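**Transfer ware** is pottery or porcelain decorated with a printed pattern instead of one painted wholly by hand. The pattern is inked onto thin paper or plastic film, laid on the piece and fixed by firing. Most floral tableware sold for everyday use is made in this way.

## Method

In the older process, an engraved copper plate was warmed and rubbed with a thick, oily colour. A sheet of tissue was pressed onto it, trimmed and rubbed down onto the plain fired clay. The tissue was then washed off in cold water, leaving the colour behind. Joins in the pattern are often easy to find near the handle of a cup or jug.

Later makers used slide-off transfers, which carry several colours on one sheet. These are soaked, slid onto the glazed surface and smoothed with a rubber blade. A final firing bonds the colour to the glaze.

## The Cusham works

The pottery at Cusham made transfer ware for the hotel trade before it turned to household sets. Its pattern book lists 352 designs, of which 34 are borders only. Solange Lemieux, who drew many of the later flower patterns, preferred scattered sprays to a full border – they could be placed by less experienced hands, and a small slip did not show.

## Patterns and shapes

Sprays are usually set off-centre on the rim, with a smaller motif opposite. Shaped rims make a continuous border hard to fit, and separate sprays are common on them. 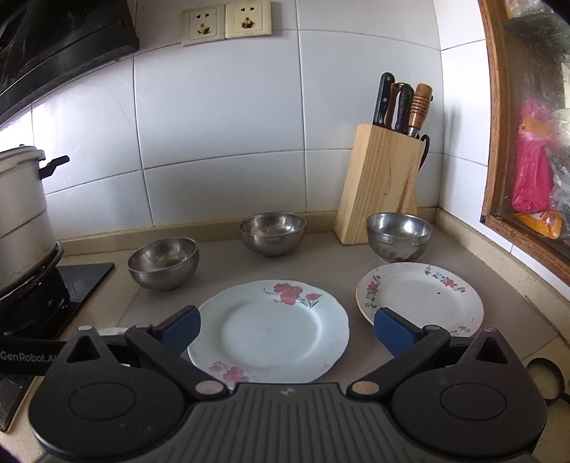 ## Care

Colour laid over the glaze wears sooner than colour beneath it. Strong detergents and scouring pads dull it, and gilded pieces should be kept out of the microwave. Stacked plates are best parted with a sheet of paper or felt.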